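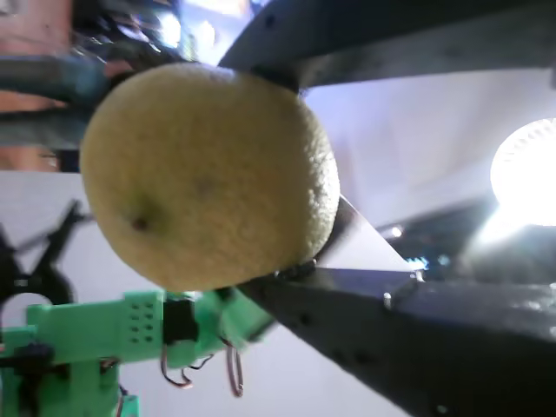
*Fruit 1, dark mark on the left half*

**s_maillard**

Looking for an opinion on surface marks. I got a mixed lot from the Erkgate market and put it straight into storage. I sorted the yellow-green ones by skin. The one at the top has fine dimples and I filed it as citrus. There is a small dark brown mark below the midline and a fainter one near the center of the peel. Stem scar, or the start of rot?

Second one, which I can't file at all:
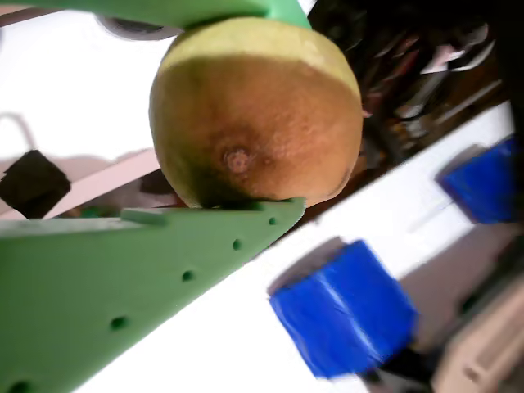 **Category: Fruit ID / Skin and Storage**

Tan-brown, mottled, with a yellow-green cap. Pale ring on the brown face with a darker dot inside. Pitted skin. I would call it russeting on a pear, but the pits bother me. I didn't cut either of them.

Solange Maillard

---

**anenov_orchard**

Ring with a dot is the blossom end. Russet that stops at a soft line is common on pears. I would not throw it out for color.

---

**ackermann_i**

Disagree on filing by dimples. Pears have lenticels, and at close range they read as pores. Smell it, or cut it. Weight helps too: I have had pears at 300 g and lemons at 405 g in the same crate, so it doesn't settle much.

On storage, the usual mistake is a wooden bowl that gets used for everything. Crumbs stay on the floor of it and any soft spot picks them up.
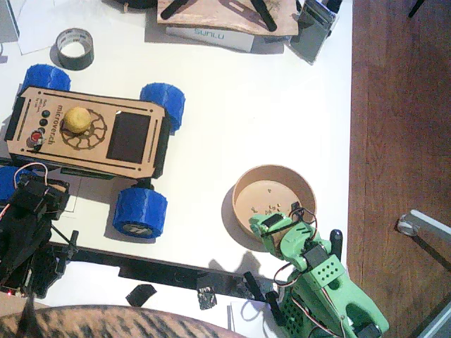 A shallow bowl is also wrong for pears you mean to keep past a few days. Single layer, blossom end up, in the cool. I lost 30 pears in February by leaving them stacked in a Lemaire crate and checking only the top row.

Ilse Ackermann

---

**rarka_user**

> Blossom end up

Stem up, surely. The shoulder bruises first.

---

**ackermann_i**

The shoulder bruises first if something presses on it. In a single layer nothing does. I have done it both ways and the difference is small.

---

**s_maillard**

Third one, then. Butter-yellow going greener on the right, very fine pale specks, dark brown spot low on the left with a darker ring of skin. Faint brownish patch above it. I have this one down as a pear without reservations.

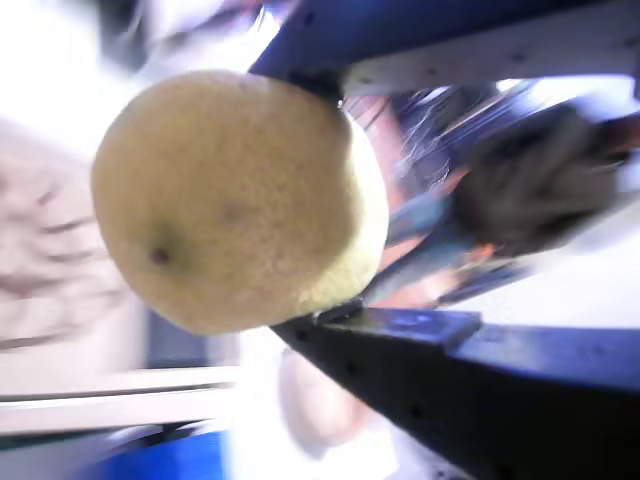
### Re: third fruit (26th May)

**anenov_orchard**

Pear, agreed. The spot is the dried blossom end. The patch is the part to watch. Press next to it with a thumb; if it gives, eat it today.

---

**rarka_user**

Pear. I still say citrus for the first one, and stem up.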